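Print this page | E-mail to a friend

Filed under: Short Fiction, Workshop Stories

The Fallier

Valbona Hoxha had run the engraving shop in Pastgate for longer than the bakery next door had been a bakery. The machine in the back was a Fallier, bought second-hand from a sign maker in Nutstead who was giving up. It did slate, acrylic, leather and card. It would not do mirrors well, and she had stopped offering them.

In August a man called Hugo Casado came in with a house sign to be cut. He wanted the number 1427 on a piece of oak, with a border of ivy leaves. He had drawn the ivy himself on the back of an envelope.

"Is that a real number?" she asked. "There's no road here that long."

"It's not for here," he said. "It's for my mother's house. We sold it. I want the sign."

She wrote down the size and told him to come back after five. He paid in advance and kept the receipt folded in his hand as he went out.

Junhao Bai did the drawing work. He scanned the envelope and traced the leaves, and he asked whether he should tidy them up. Two of them were joined to nothing.

"Leave them," said Valbona.

He ran a test on a scrap. The border came out dark and furry on one side and hardly marked the wood on the other. He cleaned the lens, set the focus again and ran it a second time, with the same result.

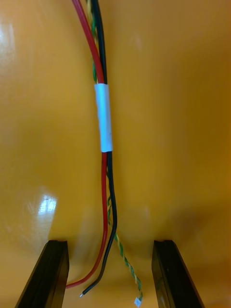 "It's the bed," Junhao said. "It's dropped at the back corner."

They levelled it with the long key. Valbona held the lamp while he turned the screw, and she thought about the sign maker in Nutstead, who had told her the bed never moved. The third test was even all the way round. She put the oak in, lined it up against the stop and closed the lid.

It took longer than she had quoted for. The ivy was slow because of the small veins he had put in every leaf. Jamila Talukder came in from the bakery to ask about her price tickets and stayed to watch through the window in the lid. She said it smelt like bonfire night.

"Who's it for?"

"A man whose mother's house was sold."

Jamila watched the head go across and back. "Ours was 93," she said. "It was only painted on the bin."

Hugo Casado came at ten past five. Valbona had rubbed the soot off with a damp cloth and given the board one coat of oil. He held it near the door, where the light was better, and ran his thumb along the bottom edge.

"You left the loose ones," he said.

"They were on the drawing."

He asked if she had the envelope. Junhao fetched it from the scanner, and he put it in his jacket with the receipt.

Print this page | E-mail to a friend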